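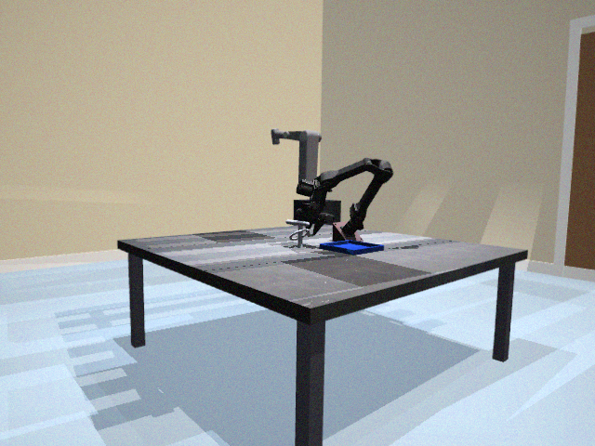
The well at Treltska was drilled to 548 feet and had been dry for seven weeks when Ferenc Bakos was sent to close it.

Closing a well is a simple job. The pump comes out, the casing is checked, and the hole is filled from the bottom with bentonite chips. The chips are poured slowly so that they don't bridge. A bridge is a plug that forms partway down and leaves a void under it, and the void can hold for years before it lets go. Bakos had seen one let go under a parked hay rake. He poured slowly.

He arrived at the site before eight. The owner, a woman named Devadiga, met him at the gate with the original driller's log in a plastic sleeve. The log was typed. It gave the formation at each depth: topsoil, clay, clay with gravel, gray shale, and then, from 410 feet to the bottom, a single word that had been struck over with the letter x until it couldn't be read.

"What was it?" Bakos said.

"My father typed that. He did the driller's paperwork for him."

"Did he say why he crossed it out?"

"He said the state wouldn't accept it."

Bakos put the log on the seat of the truck. The closure form required the formation at each depth, and he would have to write something. Shale was a safe answer. Most of the county was shale.

He set the tripod over the casing and pulled the pump, a Bravex submersible with a stainless housing. It came up clean. There was no scale on the intake and no iron staining on the drop pipe, and he noted both. A pump that has hung in hard water for thirty years doesn't come up clean. He checked the serial plate against the log. It was the original.

Next he ran the tape. The weight went down past 100, past 200, and past 410 without touching anything. At 548 it should have gone slack. It didn't. He kept paying out line. The reel held 1,000 feet, and when the last turn came off the drum the tape was still tight and the weight was still hanging. 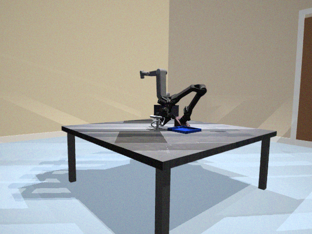

He locked the drum and considered the possible errors. The tape could have stretched, but not by that much. The weight could have snagged on the casing wall, in which case the tape would be slack above the snag, and it wasn't. The log could be wrong. Logs were wrong all the time, though drillers were paid by the foot and tended to be wrong in the other direction.

He rewound the tape. This took some time. When the weight came up he wiped it with a rag, and the rag stayed white.

"Is it deep?" Devadiga asked. She had brought a folding chair out to the fence.

"Deeper than the log."

"How much?"

"I don't have enough tape."

She nodded as if he had told her the price of something. "My father used to come out here in February," she said. "When the ground was hard. He'd take the cap off and listen."

"To what?"

"He said you could hear the people at the Drivik place talking in their kitchen."

Bakos looked across the road. The Drivik place was a mile off, a white house and two grain bins. It was on a different aquifer.

He had sixty bags of chips on the truck, 3,000 pounds, which was right for a six-inch hole of the stated depth with some left over. He opened the first bag and poured it at the rate printed on the label. A proper pour makes a sound when it lands, a soft rattle that arrives late and gets sooner as the hole fills. He listened for it through eleven bags. Then he stopped pouring and knelt with his ear over the casing.

There was air moving, very slightly, upward. It was warmer than the morning. Under it, a long way down, somebody set a cup on a table and pulled out a chair.

He stayed there long enough for his knee to hurt. A woman's voice said a few words and a man's voice answered. The tone was ordinary. They seemed to be discussing whether to sell a truck.

Bakos got up and threaded the cap back onto the casing. He torqued it by hand and then with the wrench. The remaining bags he left on the truck.

On the form, under Formation, he wrote shale down to 410. He held the pen over the last line for a while, wrote one word, and then went back over it with the letter x until it couldn't be read. Under Status he checked Closure Deferred.

"I'll need to come back Saturday," he told her, "with more tape."

"You can use my chair," Devadiga said, and folded it for him.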